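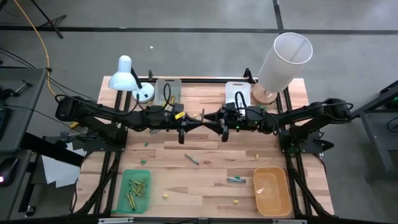 Page 2 of 5

About Kenon Serviced Apartments

Kenon operates 38 self-contained apartments in two adjoining buildings, Skevetti House and the Kakis Wing. The buildings share one reception, one car park and one street entrance. Stays are accepted from two nights. Stays of 55 nights or longer are handled under a separate residential agreement, available from reception on request.

Skevetti House contains studio and one-bedroom apartments on four levels, served by a single lift. The Kakis Wing contains two-bedroom apartments on three levels and has stair access only. Guests with mobility requirements should request Skevetti House when booking. Each apartment has a kitchenette with a two-burner cooktop, bar fridge and microwave. Full ovens are fitted in the two-bedroom apartments. Laundry machines are on the ground floor of each building and accept cards.

Location

The property is on the corner of Bermúdez Street and the station access road. The following are within walking distance:

Bermúdez Arcade: supermarket, chemist, post office, newsagent and food court. 200 metres from reception, undercover for most of the way.
Bermúdez Street tram stop: city-bound services from the near side of the road.
Railway station: 20 minutes on foot, or two stops by tram.

The nearest cinema and the larger department stores are in the city centre. Street parking is metered on weekdays. Guest parking is beneath Skevetti House, with a height limit posted at the ramp. Vehicles over this limit, and all trailers, must be parked off site.

Operation

Reception is staffed during the day. After-hours arrivals collect keys from the coded lockbox beside the street entrance; the code is sent by text message on the day of arrival. Housekeeping is weekly for stays of seven nights or more. Additional servicing is charged at the rate shown in the apartment compendium.

The tariff year runs from the start of June. Bookings confirmed before that date are honoured at the rate quoted, including where the stay falls in the following tariff year. Corporate accounts are invoiced monthly in arrears. Applications for a corporate account are made on the form held at reception and require two trade references.

Last updated: 4/8/20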